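# Pouring from a stainless steel pitcher into espresso cups without drips on the saucer

**Tables, Trays and Service** | Viewed 3,264 times

**Palen Front Office**

Our office receives visitors in a small meeting room on the second floor and has recently replaced its china with stainless steel. The new service consists of a pitcher with a looped handle and espresso cups with matching saucers. The coffee is made in the kitchen, transferred to the pitcher and poured at the table in front of the visitors.

The members of staff who pour have reported the following difficulties, and we would be grateful for guidance before our written instructions are revised.

First, a drop of coffee often remains on the spout when the pitcher is returned to the upright position. It then runs down the outside and collects underneath. On a dark table this would scarcely be noticed, but ours is white and already carries a number of specks and scuffs that will not come off, so every new mark adds to a poor impression.

Second, the coffee cools very quickly. Visitors have remarked on this more than once.

Third, opinions differ on how the cups should be placed. One colleague arranges them with the handles toward the guest, another with all handles to the right. The previous instructions, written in November for the china service, say nothing on the subject. 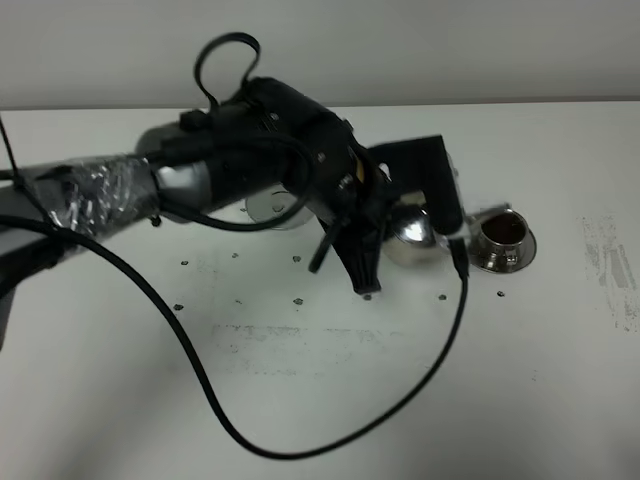 We should add that the cups are small and are filled to a little over half. Larger cups have been suggested, but the budget for this year is closed and the present service must remain in use. Advice that involves buying a different pitcher will therefore be of limited help, although we will note it for later.

We would also like to know whether the pitcher should be wiped between the first cup and the second. Some of us find that wiping in front of guests looks fussy. Others consider a wet pitcher worse.

---

**Wálter Grajales**
Posted 29/12/2018

I was responsible for table service at the Tamayo conference house for a number of years, and we used steel throughout. The matters you raise are all familiar.

*The drip.* Most drips are caused by pouring too slowly at the end. The person pouring becomes cautious as the cup fills, the stream thins to a thread, and the last of the coffee clings to the lip of the spout and follows it down. The pour should be steady until the desired level is reached and should then be ended with one prompt turn of the wrist, bringing the spout up. It is worth practicing with cold water over a sink. Please do not practice with coffee over your white table.

The height of the spout matters as well. Held close above the rim, the pitcher may be ended cleanly and there is very little splashing. Held high, it makes an attractive stream and a spotted saucer. Please also check that the pitcher is not filled above two thirds, for a full pitcher starts with a rush that is difficult to govern.

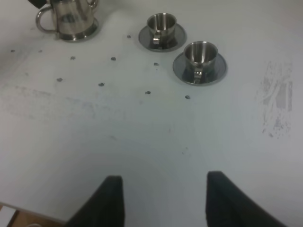
*Stainless steel pitcher and two espresso cups, the cups on matching saucers.*

*The cups.* I would place each cup on its saucer before any coffee is poured and leave it there. Moving a filled cup onto a saucer is the commonest cause of a ring underneath. For the handles, our rule was that each handle faced the person who would drink, turned slightly toward the right hand. If all the handles point in one direction, the table looks orderly from the door but half the guests must turn their cups before lifting them.

*The temperature.* Cold steel takes heat from coffee very readily when the quantity is small. Fill the pitcher and the cups with hot water in the kitchen, leave them for 2 minutes, empty them and dry them with a cloth. Drying must be thorough, including the underside of each cup – a damp foot will slide on a steel saucer when the tray is carried. Handles on small steel cups can become warm after this treatment, and the staff should test one before serving.

If your cups have a double wall, they will hold the heat better once warmed, but they should still be warmed.

*Wiping.* Wipe the pitcher once, after the last cup. A folded white napkin held in the free hand is sufficient and can be brought under the spout as the pitcher comes away. Done in this manner it passes for part of the pour and will not be thought fussy. 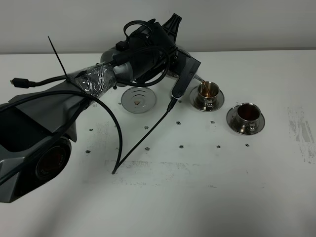

An additional point concerns spare saucers. We always set one out near the pitcher so that a used spoon or a wet pitcher had a place to rest, and the table was protected accordingly. It must be placed on the side of the hand that pours. On the other side it will be forgotten.

As for the marks already on the table, I would need to know the material before recommending anything. Scuffs on a painted surface and scuffs on a laminate are treated differently, and some abrasive creams will dull both.

---

**Skurnanel**

Buy a Pitedar pitcher. The lip is cut thinner and it does not drip. We have 2 and would not return to the old type.

---

**Palen Front Office**

We thank both contributors. The suggestion regarding a new pitcher has been noted for the next budget.

The advice on warming and on ending the pour has been tried by two members of staff. The first reports a clear improvement at the spout. The second still finds a drop beneath the pitcher, but admits to filling it nearly to the top, and will repeat the exercise with less coffee.

With regard to the table, the supplier's invoice describes it only as "white top, matte." We have asked for the material in writing and will open a separate topic under **Furniture and Surfaces** when the reply is received. Until then it will be cleaned with a damp cloth and a little dish soap.

The revised instructions will state that handles face the guest.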